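# Bench notes, long table, Tuesday

Green cloth is back from the wash and on the long table again. It came back folded into a neat brick, so now it has creases in both directions and looks like a road map of somewhere with no towns.

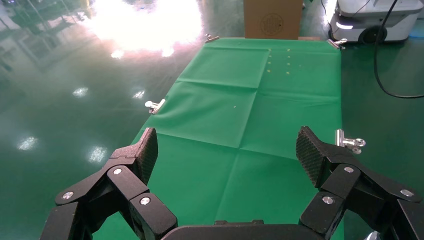 Ironing was discussed. The iron was found. The iron's plug was found to belong to a different era of the building, and the discussion closed. I'm told creases relax under their own weight if you leave a cloth overnight. I have now left this one overnight twice in its career and it has never relaxed once.

**Clips.** Binder clips along the edges, silver, same as last month. They hold fine. Things learned about binder clips, for whoever sets up next:

- Put the corner ones on first, then pull toward the near end. Doing it the other way walks the wrinkle up the table and you chase it for ten minutes.
- Check both sides before you call it done. I clipped one side beautifully and then leaned on the other.
- They pinch. I know they pinch. I have a blood blister that also knows.

Tried the Drundero tape first, the low-tack stuff. It is very low-tack. It let go of the cloth while I was still holding the roll. Rest of it is in the second drawer if anyone needs tape for something that should come off on its own.

**Small bits.** The tiny pale yellow ones. Set out toward the far end, right of the middle crease, in two short columns of four. Spacing done by eye and I'm fairly pleased with it, which will last until somebody opens the door. Rules for the door are now: slowly, and not during.

Placing them takes longer than you'd think anything that small deserves. Fingers are hopeless, they stick to skin and then travel. Tweezers are better but fling one in every handful. Best so far is the damp end of a toothpick, touch and set down, wipe, repeat. The Filtel tweezers with the flat tips may be worth another go if someone can find where they went. They were in the mug. The mug is also missing.

The middle crease turned out handy for this – a free straight line, already in the cloth, no chalk needed. So I'm withdrawing part of what I said about ironing. The cross creases are less welcome. Anything put down right on one wants to slide off into the next panel over, so keep the bits in the flat part of a panel and leave the fold lines alone.

**Color.** Pale yellow on bright green shows up well enough from close in. Standing at the near end I had to crouch and squint, and I have decent eyes. The old gray Trindine sheet was worse, everything on it looked like lint, and half of it was. Would still like to try a dark blue before we commit. There's a length of it on the shelf marked Mahlangu but it has a hem down one side that would never lie flat.

**Stock.** The jar says 3,000 on the lid. I weighed out a pinch, did the arithmetic and got 2,839, and I'd like it on record that I did not go and look under the table for the other 161. The floor sweepings probably know. New lid label written in pencil.

Also 61 toothpicks left in the box. I counted those while waiting for the cloth to relax.

**Timing.** Cloth down, clipped and smoothed: five minutes if you don't try the tape. Laying out the bits: longer, and longer again after I sneezed. Next time do the sneezing first, then lay out the far end and work back toward yourself. Reaching over finished columns in a loose sleeve is how we lost the last layout.

To do:

- find mug, and with it the tweezers
- roll the cloth on a tube after washing and stop folding it (I've written this in here before, see March)
- more toothpicks, the flat kind if they have them
- sign for the door, polite version
- ask whether the fan vent over the far end can be shut. I held a strip of tissue up there and it waved at me

Leaving the cloth clipped up tonight. Lid is on the jar, I checked it after I'd put my coat on and again after that. If you need the long table before ten, lift the bits off first and put them back in the jar, and please don't shake the cloth out over the sink. The strainer doesn't catch them. Ask me how the drain is.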